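Arkotport Shared Workshop
January 2, 2025

1/ The workshop is pleased to share a progress report on Hedeo, our members' project to build a set of handheld grippers for recording everyday tabletop tasks. Work began in November and has moved faster than the original plan allowed for.

2/ Hedeo is the hand-operated half of a larger build. The other half, Watik, is a pair of bench-mounted arms that will carry the same fingers. A person performs a task with the handheld units, and the recorded motion is later used to train the arms.

3/ The first finger design was retired after 18 printed versions. The tips were too flat and let small round objects roll out sideways. The current fingers are curved along their full length and are printed in one piece.

4/ Marker panels are now fixed to the back of each gripper with 3 screws. The earlier adhesive mounts shifted during long sessions, and a shifted panel makes the position data useless from that point on. Members who still hold grippers with adhesive mounts are asked to return them to the tool desk for refitting.

5/ The indicator light on each unit has been changed to green for normal operation. Amber remains in use for low power. The red setting has been removed from the firmware, as it was triggered by a fault we could not reproduce - we will restore it once the cause is known.

6/ To date the group has logged 1185 recordings. Most are short pick-and-place tasks with a single object. Recordings made before the panel change are stored in a separate folder and should not be mixed with the current set.

7/ Two-handed work remains the harder case. Operators tend to favor one gripper and leave the other waiting with its fingers open. The task sheet now includes 8 exercises in which both hands must take part, among them passing an object from left to right and steadying a cup while a lid is placed.

8/ Cable routing is still under review. Arain, the wireless version of the handle, passed its bench test but lost its connection twice in a full session. Wired handles stay in service for now. Please check the connector at the base of the handle before each recording.

9/ The finger files and the revised task sheet are available on the members' page. Comments on the grip angle are especially welcome from people with smaller hands.

10/ From the recording area:

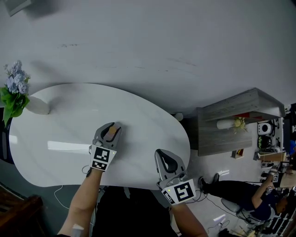 Handheld grippers in use at the white table, with a small brown object held in the left one.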